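# Skondell Bench Kit - Frequently Asked Questions

These are the questions we receive most often at Naylor about the two-arm kit. If yours is missing, write to Roy Goodall at our Prilluncombe office. He answers every weekday except Monday.

### What do I get when I order?

Two arms with parallel grippers, two wrist cameras, one camera for the overview, the square tabletop with its metal frame, and the black fabric enclosure with cords and clamps. The computer is not included. A starter set of small objects comes in a separate bag.

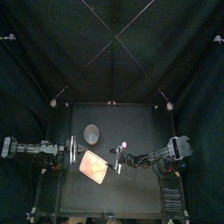 Please keep the fabric closed on the sides during recording. Light from a window changes during the day, and a model trained in the morning can become worse after lunch.

### How long does the assembly take?

Two people need around 6 hours for the first time. The arms arrive already calibrated, but you must run the short check again after you fix them to the frame. The steps are in chapter 2 of the manual.

### Can the gripper hold soft or slippery objects?

Usually yes, if the object is not wider than the open jaws. For shiny plastic we advise to close slowly and to take the object by its sides. You can set the closing force in seven levels, and we recommend to start from the lowest.
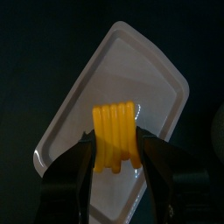
If the object turns in the grip, first clean the fingers with a dry cloth. Only after this raise the force by one level. Customers often do it in the opposite order and then ask us why their toys are broken.

### Is the wrist camera good enough to work without the overview camera?

For picking from a tray, many customers use only the wrist view. For tasks with both arms we do not advise it - each camera sees mainly what is near its own fingers.

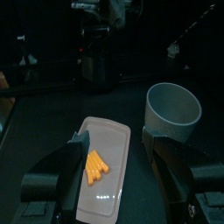

*Wrist view with the tray, the yellow sticks and a gray cup between and beside the fingers.*

### Can I use my own cups and trays?

Of course. Our demonstration at Arkthorpe uses ordinary tableware and toys. Avoid glass, and avoid anything heavier than 171 grams, because this is the limit for one arm when it is fully stretched.

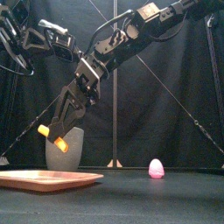
*Right gripper open at the gray cup, with a pink egg-shaped object further along the table.*

### Are the fingertips replaceable?

Yes, they are held by screws and you can change them yourself. Spare tips are sold in pairs. After changing, repeat the gripper check, also when the new tips look the same as the old ones.

### Do you rent the kit?

We rent it by the month, with the first support call included. Transport is paid by the customer in both directions. Please keep the original boxes for the return.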